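Cable Sorting, Bench Two
Gallery and notes by Darcy Lemieux 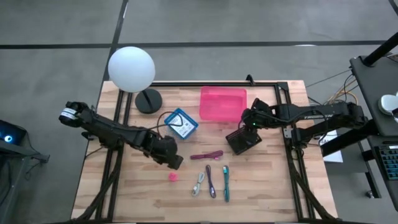 The loose cables in the Tristalberg workshop used to live in a drawer under the window. By July the drawer would no longer close, and the contents were moved to the bench in small batches to be checked, coiled and put away. The work took most of an afternoon per batch, with the longest time spent on connectors and the shortest on the coiling itself.

This page covers the sorting bench and what is on it. Captions are short. Longer remarks on method come after them, for anyone setting up something similar.

The table
Butcher block, light in color, standing on the concrete floor. A wood top is kinder to connectors than steel, and a dark cable shows up well against it. Ours gets wiped with a dry cloth before a batch goes down. Oil finishes should be left to cure fully before cables are laid on them, as soft jackets pick up residue.

The cables
A small batch, laid out loose on the lower part of the table. One is magenta-purple and easy to pick out. Color is useful at this stage and no further: it helps a person find a cable again, but it says nothing reliable about the rating or the wiring inside.

The bin
Translucent pink plastic, rectangular, placed toward the middle of the table. Translucent bins were chosen over solid ones so that the fill level can be checked from the side. The tint makes no difference to the work.

The blue box
Small, with a white printed label on the top face. Boxes on the bench are kept label up where possible. Anything that has its own packaging is stored in it.

The lamp
A white globe on a black stand with a round base. A globe gives broad light and soft shadows. For reading the print on a cable jacket, a narrow light held low and to one side does better, and a flashlight is kept in the tool drawer for that.

Notes on method

Batch size. Small batches are slower on paper and faster in practice. When a large pile goes onto the table, the cables cross, and the first job becomes untangling. With a few at a time, each one can lie clear of the next. Cables are set down by the middle, and the ends are then spread by hand.

Inspection. Start at one connector and run the cable through the fingers to the other. Feel for flat spots, hard sections and places where the jacket slides over the conductors. Look into the shell of each connector for bent contacts and lint. A cable with a split jacket is set aside even if it still works. Tape over a split is a temporary repair and is treated as a fault here.

Testing. Cables that pass by eye go to the Kuvier continuity tester at the next bench. The test is run twice, once with the cable still and once with each end flexed gently next to the strain relief. Intermittent faults nearly always show up in the second run. Readings are written on the batch sheet in pencil.

Coiling. Over-under coiling is used for anything longer than an arm span. Short cables get a plain loop. The loop should be no tighter than the cable wants to go, and the tie should hold it without pressing into the jacket. We use Lullo fabric ties, 17 mm wide. Wire ties and rubber bands were dropped — the first mark the jacket and the second go brittle and stick.

Labels. A flag label goes on one end only, close to the connector, with the type, the length and the month of inspection. Labels on both ends seemed like a good idea and caused trouble when one was updated and the other was left as it was. Print is better than handwriting, although a clear hand with a fine marker is acceptable.

Bins. The bin on the table is for cables that have been finished. Faulty cables never go in it, even for a moment. They hang on the hook at the end of the shelf until the batch sheet is complete and are then cut in half before disposal, so that they do not find their way back into the drawer.

Filling a bin. Stop at around two thirds. Above that level the coils start to interlock, and taking one out brings up its neighbors. Heavier cables go at the bottom. Adapters and short leads are bagged first.

Shelving. Finished bins go on the Beaudoin shelf along the back wall, rack 707, with the most used types at waist height. The shelf depth allows one row of bins. A second row was tried behind the first and was forgotten within a month.

Clearing the bench. At the end of a batch the bin is lifted off, the table is wiped and the floor beneath is checked for dropped ties and caps. Dust caps are small and roll a long way on concrete. A tray with a raised edge would solve this and is on the list for purchase.

Changes since the first version of this page

The section on ties was rewritten after the change of width. The older 3-part label format has been removed, along with the chart that explained it. Shelf positions are current.

Still to be added: a table of storage lengths by type, and a note on flat cables, which do not take well to any of the coiling described here and are for now laid straight in the long drawer.

Corrections to the captions or the method notes can be left on the batch sheet clipboard, marked for Darcy.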